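Contra el plato blanco
Mayo · Por la redacción de Madow

Llevo media vida escuchando que la comida luce más en plato blanco y ya no puedo callarme. Lo dicen los restaurantes, lo dicen las revistas, lo dice mi cuñada cada vez que abre el aparador para enseñarme su vajilla de 127 piezas (¡127!, y luego cenamos siempre con las mismas ocho). Blanco, blanco y más blanco. Como mucho, un blanco roto, para los atrevidos.

Yo crecí en una casa donde no había dos platos iguales. Mi madre los compraba sueltos en el mercadillo y cada uno de nosotros tenía el suyo, por costumbre más que por ley, aunque pobre del que se sentara delante del ajeno. El mío era verde botella, con una mella en el borde que yo giraba siempre hacia la derecha. Todavía me acuerdo de las lentejas en aquel plato y no recuerdo ni una sola comida servida en la vajilla buena, la que salía 2 veces al año y había que fregar a mano.

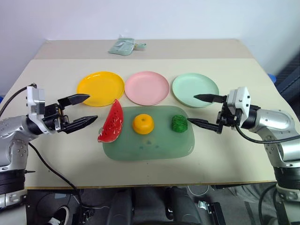 A mí el argumento de que el color distrae me parece flojísimo. ¿Distrae de qué? Si lo que hay encima está rico, me lo voy a comer igual, y si está soso no lo arregla ninguna porcelana. Los niños esto lo entienden de maravilla: cuando juegan a las comiditas, con su rodaja de sandía de juguete, su plato amarillo redondo y su bandeja verde translúcida, no se paran a pensar si el conjunto combina. Ponen la mesa y ya está. En algún momento entre esa edad y la de firmar una hipoteca nos convencen de que el amarillo es una falta de educación.

Y luego está el asunto del precio, que me enciende. El mes pasado entré en Mirnley a por un plato hondo, uno solo, para reponer el que se me había roto, y me explicaron muy amablemente que solo vendían la colección completa. ¿Nueve platos hondos para un piso en el que vivimos dos? Salí de allí con un salero que no necesitaba y un enfado considerable.

Reconozco que el blanco tiene sus ventajas. Se repone fácil (en teoría, ya digo), aguanta las modas y en una comida grande tapa mucho desorden. Mi vecina lo defiende con pasión y hemos discutido el tema en la escalera más veces de las que me gustaría admitir. Pero una mesa de diario no es un banquete. Es el sitio donde uno se sienta con el pelo mojado a comerse unos huevos fritos, y ahí quiero ver un plato que me alegre un poco la tarde, aunque no pegue con el mantel.

Así que este domingo sin fecha en que por fin ordene la cocina pienso regalar lo blanco y quedarme con lo demás. Si alguien tiene por casa un plato verde botella, con mella o sin ella, se lo cambio por seis de postre.

Compartido 127 veces · 9 comentarios

© Madow · Contacto · Volver arriba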